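Wavley Wool & Cloth List
Posted 4th September by Marnie

Re: Koren waxed satchel, or wait for the Han?

> Hi all, I'm stuck between two bags and my old one is falling to bits.
> The Koren satchel in olive is on the Wavley site right now, and the
> Han tote is supposed to be back in stock later in September. I carry
> a laptop, lunch and usually some knitting. Does the Koren strap dig
> in? And does the wax come off on a light coat? I've got a cream one
> and I'm not giving it up!

Oh, I have opinions on this one! I've had the Koren for two winters now (mine's the brown, they didn't do olive back then) and I use it pretty much every day, so take this as coming from a fan.

The strap is fine once it softens up. For the first couple of weeks it was stiff as a board and I did grumble, but I rolled it up tight in a drawer overnight a few times and it came around. It's wide enough that a laptop doesn't bother my shoulder. Knitting is another story – a sock or a hat, sure, but when I was on a sweater I had needles poking out from under the flap all the way home on the bus.

As for the wax, yes, it rubs off a little when the bag is new. I got a faint smudge on a gray jacket and it washed out, but I wouldn't risk it with cream until you've worn it against something dark for a month or so. Same goes for right after you rewax it. I did mine on the kitchen counter with a hair dryer and the tin from Trundden, and I used way too much the first time. Go thin! 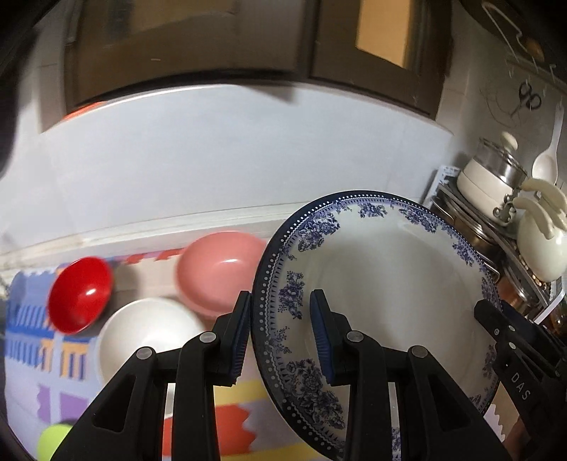
Now the Han. My sister has one and I've borrowed it enough to be a nuisance. It's roomier, the lining is a pretty plum color, and it swallows a whole sweater project with no trouble. But there's no zip across the top, only a magnetic snap, and I don't love that on a crowded train. The wool also pills where it rubs on your hip. She goes over hers with a sweater comb and it looks good again for a while.

So if it were me, with the cream coat and the knitting, I'd wait for the Han and get a zip pouch to drop inside for your wallet and phone. If you can get to the Wavley store, take your laptop along and try it in both, they're nice about that.

Has anyone seen the olive in person? On my screen it looks almost mustard and I'm a little tempted...

Marnie

Recent messages on this list
Trundden wax tin, does it go off?
Re: Replacement buckles for an older Koren
Moth holes in a scarf, help!
Re: Han tote, plum or navy lining

Contact the list owner | Wavley Wool & Cloth List | Back to top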